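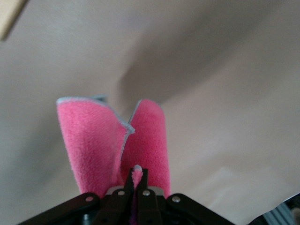 4. Evaluation of the Fukier kit on soft household items

4.1 Scope of the evaluation

In this section we report our experience with the Fukier kit, which is sold by Trummer as a retrofit for small robot arms. The kit consists of a parallel linkage gripper with two fingers, a small camera for the wrist, a control box and a software package for recording. The seller offers it mainly for rigid parts, and the product sheet says very little about textiles. Our own interest is in cloths, towels and other soft items that have no fixed shape, and therefore we wanted to know how far the kit can be used for them without changes in the hardware.

The kit was bought at the normal price. Trummer answered our technical questions by mail, but had no access to the results before submission. All parts were used as delivered, with the standard fingers. The optional rubber tips were not ordered for this study, and we make no statement on them.

4.2 Items and procedure

We used 12 textile items. The set included microfiber cloths, cotton kitchen towels, a knitted scarf and several thin polyester napkins. Each item was shaken out by hand and dropped on the table from the same height before each attempt, so that it fell in a new shape. The operator then chose a grasp point on the live picture of the wrist camera and started the closing movement. After the closing, the arm made a slow lift, a rotation of the wrist and a return. An attempt was counted as successful when the item was still held at the end of the return.

In total we recorded 605 attempts, of which 243 were made with microfiber cloths. We gave more weight to this material for two reasons. Cleaning cloths are the most frequent item in the application we have in mind, and in the pilot tests in December they gave the most different results from one attempt to the next. The attempts were divided between two operators, Benedikt Lüthi and Fulgencio Marín. Both had used the previous arm setup in our laboratory, but neither had used the Fukier gripper before the pilot tests.

For each attempt the software saved the wrist video, the position of the fingers and the motor current. The operator added a short note in free text. These notes became more useful than we had expected, and we come back to them in Section 4.4.

4.3 Observations on the grasp

The fingers become narrow toward the tips, and for this reason they take only a small part of the textile. Figure 4 shows a typical view of the wrist camera with a pink microfiber cloth. The tips of the fingers close around a small tuft of the fabric, and the rest of the cloth opens above it into two rounded lobes with a fold between them. The left lobe is wider and leans to the outside. A thin hem in pale blue-gray can be followed along the upper edges of the cloth, down into the notch in the middle and a short way up again on the other side.

Such a view contains much information for a later algorithm. The hem has another color than the body of the cloth, and it gives a line that can be traced even where the pink surface itself has few sharp features. For plain cotton towels with a hem in the same color, the tracing was clearly more difficult, and we had to correct many of the edge labels by hand.

We also note a limit of the camera position. The linkage arms of the gripper spread much wider than the fingers and occupy the lower part of the view on both sides. A cloth that hangs down in the direction of the arm is hidden behind these parts. For rigid items this matters little, but a textile often has its free corner exactly there. We tried to move the camera bracket to the second pair of holes. The hidden region became smaller, but the fingertips were then too near to the border of the picture, and we returned to the original position for all attempts reported here.

The black parts with silver screws were easy to separate from the colored cloths. The screws give small bright reflections under our room light, and the automatic exposure reacted to them when the wrist was turned. Fixing the exposure in the settings menu removed this effect. The manual describes the setting only in the chapter on calibration, where it is not easy to find.

4.4 Failed attempts

We sorted the failed attempts with the help of the operator notes. The most common type was a grasp in which the fingers closed on a single layer near the hem, and the layer slipped out during the rotation. With microfiber this happened less often when the operator aimed at a place where the fabric was already bunched together. With the polyester napkins a better choice of the grasp point did not help very much, and we believe that the standard fingers are simply too smooth for this material.

A second type was caused by the software and not by the gripper. The closing movement stops when the motor current reaches a limit, and the default limit is chosen for hard parts. A soft item increases the current slowly, and in some attempts the fingers were still moving when the lift began. Trummer recommended a longer waiting time, which we then used for all items. The attempts made before this change are included in the data and marked with a separate flag.

A third type, knitted loops caught on the edge of a linkage arm, appeared only with the scarf. One loop had to be cut. We would not use the open linkage for knitted items without a cover.

4.5 Comparison with the Cakcombe gripper

As a reference we used the Cakcombe gripper, which has been in our laboratory for a longer time and has wide fingers with a soft pad. It held the thin napkins more safely. On the other hand, its wide fingers often took two layers when the operator wanted only one, and it was not suitable for picking up a cloth by a chosen point on the hem. For the task of unfolding, which starts from such a point, the operators preferred the Fukier kit. The recordings of both grippers were converted to the Stevuvitz format, and the conversion scripts are given together with the data. The finger position of the Fukier kit is stored in motor steps, so a reader who wants the opening in millimeters must apply the calibration file of the same recording.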